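3.2 Materials and layout of the clearing station

The household tasks were grouped by the surface on which they end: floor, shelf, sink, or table. This section covers the table group, which accounted for 493 of the 1,699 logged task episodes. The remaining groups are treated in Sections 3.3 and 3.4.

All table tasks used a common inventory of trays, plates, and a cleaning item. Trays were chosen with a raised rim, so that crumbs and small spills stay inside the tray when it is moved. Color was used as the main label. Participants in the pilot at the Bromlow site confused trays that differed only in size, and Kowalczyk suggested that written labels be dropped in favor of strongly contrasting colors. The sponge was kept small relative to the tray floor. A large sponge covers the corners in one pass and hides differences between wiping strategies, which were the quantity of interest in the earlier Juvlow protocol.

The table itself was not covered with a cloth or mat. Bare wood was retained so that residue left outside a tray could be scored against the same background in every episode. Grain direction was noted on the layout sheet, and trays were set with their longer sides across the grain where the layout called for it (Figure 4).
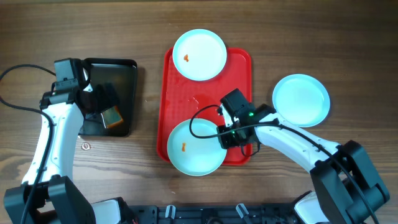
Figure 4. Table layout with trays, plates, and sponge. The sponge is in the black tray; the red tray is near the center.

Why was the sponge assigned to a tray of its own in the layout sheet? A sponge placed directly on bare wood leaves moisture behind, and in the pilot this moisture was scored as residue in 95 episodes where no spill had occurred.

Scoring followed the Rawashdeh checklist with two changes. First, the item "surface clear" was split into "tray clear" and "table clear," as the two often disagreed. Second, plates were scored for position as well as for cleanliness. A plate was counted as put away only when its full base rested inside the assigned area; a plate overlapping a rim was scored as incomplete. Rizzi scored all episodes in the table group, and a second rater scored a subset of 141. Disagreements were confined mainly to the overlap rule and were settled by discussion before the analysis in Section 4.

Two limits of the layout should be noted. The inventory contains no cups or cutlery, so the results say little about clearing a table after a full meal. The rims also make the trays easier to grip and slide than the flat boards used in the Drirkex kitchen set, and completion times from the two sets should not be compared directly. A version of the layout with flat boards was prepared in November but is not part of the data reported here.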